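15 February 2018
By Alcides Mosquera

Zoriana Prokopenko makes tableware at a small workshop in Ultdale. Her range, Pleredus, has 15 shapes, and she spends more time on how they stack than on how they look. "A bowl spends most of its life on top of something else," she says. "I draw the two pieces together or I don't draw them."

The plate comes first. She fixes the width of the well, then sizes the foot of the bowl to leave a gap of 4 mm all round. "Less than that and it catches. More and it slides when you carry it."

Ridges on the outside of a bowl are left in on purpose. She smooths the rim and leaves the body alone, as a ribbed wall is easier to hold. Glaze on the foot is wiped back by hand before firing.

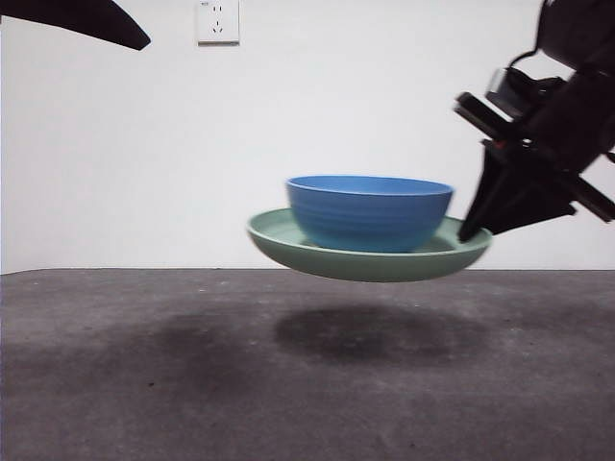

Carrying and lifting

Prokopenko wants a plate rim wide enough to be held with a bowl already in place. Her first version, sold through a shop in Tranitz, had a narrow one. "People put their thumbs in the soup," she says. She added 6 mm and lowered the curve underneath.

Weight is the remaining problem. The present plate is 87 grams heavier than she would like, most of it in the base. A thinner test batch is due out of the kiln in March.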